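How Does a School Buy a Robot?

A robot arm costs a lot of money, so a school or a club has to plan before it buys one. Austra Mockus does this planning for the Clollow Learning Center. She starts with a question: what job will the robot do?

At Clollow, the job is helping in a practice kitchen. The arm will need to pick up cups and put them down again. It does not need to lift anything heavy.

Next comes the budget. A budget is a list of what you need and what each thing costs. The arm is the biggest item on it, but there are others. The gripper is the robot's "hand," and it may be sold separately. The arm also needs a strong table and a safety lesson for everyone who will use it. Austra's list has 12 lines. One of them is $175 for spare finger pads, which wear out. Another is about $300 for plastic plates and bowls to practice with.

Then there is space. An arm can swing a long way, so you have to measure how far it reaches in every direction. People need a place to stand outside that area.

Many buyers try the job on a computer first. This is called a simulation. The computer draws a kitchen and a robot, and the planners move things until everything is within reach. Moving a table on a screen is free. Moving a real one after it has been bolted down is not.
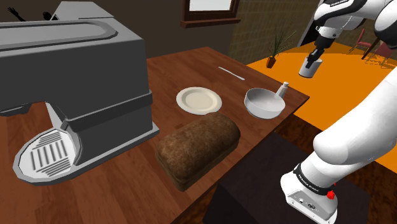

A simulated robot arm holds a cup. The table has a plate, a bowl and a loaf of bread on it.

After the computer tests, Austra asks two companies, Ekel and Drosthorpe, for a price. She checks what each price includes, such as delivery and repairs. The order goes out in September.

Words to know
Budget: a plan for spending money
Gripper: the part of a robot that holds things
Simulation: a computer model of something real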